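Filed under: Home & Table / Galleries / Small Kitchens

The Odds-and-Ends Table

When we moved into the place on Gatarau Street, Rocío Quintero and I promised each other that we would finally stop buying matching dishes. We had been through 2 full sets in our last kitchen, and every time a plate broke we both went around with long faces for a week, as if a relative had passed. So now we collect one thing at a time, from wherever, and the only rule is that somebody in the house has to really love it. This gallery is a little tour of how that has gone so far, along with the supper habit that grew up around it, and I hope you'll forgive me for going on a bit (I always do when it comes to bowls!).

It started in June with a box from Sunee Srisuk, who was clearing out her mother's cupboards and wanted everything to go to people who would use it. There were 562 pieces in that house, if you can believe it, because she wrote every last one down in a school notebook before she let any of it leave. We came home with 5 and I still think about a blue pitcher I was too polite to ask for.

Amnuay Sitthichai gave us our first real lesson in setting a table with things that don't match. Put the darkest bowl down first, he told us, and let the lighter pieces gather around it wherever they like. I used to fuss and line everything up. Now I set things down as they come out of the cupboard, shuffle a cup or two, and call people in before the rice gets cold.

Color does most of the work, I've found. A deep maroon bowl looks good with nearly anything, and green plastic, which I was a terrible snob about for years, is so cheerful against pale wood that I've taken back every unkind word. Wood like ours, that light honey shade with the grain showing, is forgiving of just about any color you put on it.
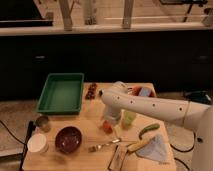
Somkiat Yimyam likes a metal cup for his water and won't hear a word about glass, and Boonsong Thongdee will drink from whatever is closest, usually someone else's. I keep a few little cups of different kinds out for that reason, and they get used for sauces and spoons and loose change as often as for drinks. Trays are the other thing I would tell anyone to pick up when they see one going cheap. You can carry the whole supper out to the porch on one, then carry the whole mess back in.

More to come once I've sorted through the shelf over the stove, where there is a teapot of Rocío's with a glued handle that deserves a page of its own. If you have an odd bowl you're fond of, do write and tell me where you found it.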